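Fikis Cabinet Bar Pull – Brushed Finish

Sold singly, screws included
Length: 210 mm
Ships from our Tratham store

I've been selling cabinet hardware for a fair while now and this is the pull I keep putting on my own stuff. It's got a decent weight to it, the ends are smooth (no snagged jumpers!) and you can get your whole hand around it, even with gardening gloves on.

It comes in three colours. The brushed one is the favourite, the black hides fingerprints a bit better, and the brass is lovely if your taps are already that way inclined. I'd put this size on drawers up to 600 mm wide. Any wider and I'd go for 2 of them, or have a look at the longer Quispe pull, which has the same shape with a chunkier bar.

Fitting is easy enough. Measure the old holes before you order, centre to centre, and send me the number if you're not sure. If you're starting fresh, put some masking tape on the drawer front, mark it up in pencil and drill from the front so you don't chip the finish. Allow around 10 minutes a drawer – more if you're fussy like me.

Packs for a whole kitchen are cheaper per handle, just pick the bulk option at checkout.

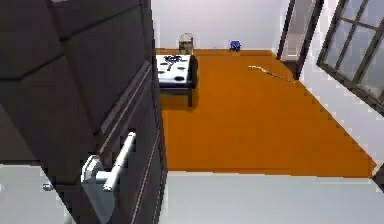

Words: the Fikis shop bench
Filed under: Handles, Kitchen, Laundry

I do like a silvery pull against charcoal cupboards, so if your doors are dark, have a go with the brushed one first. Orders in before midday go out the same arvo, and Thursday is pick-up day at the Fillilmont counter. Returns are fine as long as the handle hasn't been screwed on. Spare screws are on their own page, in longer lengths for thick drawer fronts.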